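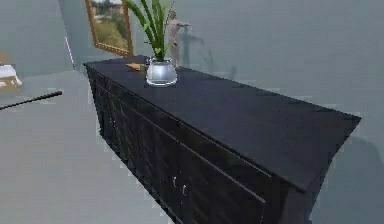 Semantic mapping is the part of a home robot's software that turns raw camera views into a list of things with names and places, and it's the part I've spent most of my working life poking at. A plain map only tells the robot where it can drive. A semantic map also tells it what it could be asked about: "the vase on the sideboard" has to mean one particular lump of geometry and no other. And that lump can be a pain! Clear glass is a classic troublemaker, because depth sensing tends to look straight through it, and a vase with long leaves fanning out of the top may end up in the map as a plant floating over a dark cabinet. The little figurine standing behind those leaves is worse still – grey on a grey wall, partly covered, and easily merged with either one.

## How it works

Most systems I know follow the same basic recipe. A detector puts labels on each camera view, the depth data pushes those labels out into 3D, and a tracking step decides whether the thing seen now is the same thing seen a moment ago. That last step (people call it data association) is where most of my gray hair comes from. If it's too strict, you get three vases. If it's too loose, a vase and its neighbor melt into one blob with a silly name.

Pondent, the open mapping package I use most, keeps a confidence score for every object and lets it fade when the robot looks at the spot and doesn't find the thing again. Wevus does it differently and stores every sighting, then sorts the whole pile out later. I like Wevus for debugging and Pondent for pretty much everything else. My last full run with Wevus left me with 2622 stored sightings, which it boiled down to 41 objects, and I had fun scrolling through them all.

## Testing in simulation

Rendered rooms are popular for this work because the simulator already knows the right answer, so you can score a map without crawling around with a tape measure. The Bardale test set, which I lean on a lot, has 3713 labeled views. The catch is that simulated surfaces are often cleaner than real ones, and a mapper tuned only on them can get a nasty shock from dust and glare.

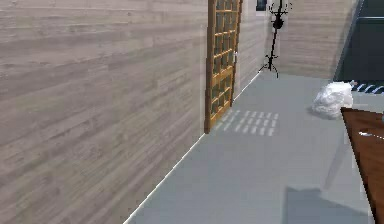
Does a semantic map replace the ordinary navigation map?

The two normally run side by side. The navigation map handles free space and collisions, and the semantic map sits on top and supplies goals, so "go to the door" becomes a spot on the floor that the path planner can work with.

## Open problems

Doors deserve a mention of their own. A door is an object, but it's also a way between two rooms, and plenty of software can store only one of those facts. I keep doors in both layers and link them by an ID, which is a bit clumsy but has held up well for me.

Then there's soft stuff like bags and cloth. Their shape changes every time someone moves them, so matching by shape goes out the window, and I fall back on color and last known place. Navickas, a small add-on for Pondent, has a "deformable" flag that does just this – I leave it switched on all the time now, though it does slow down the map updates a little.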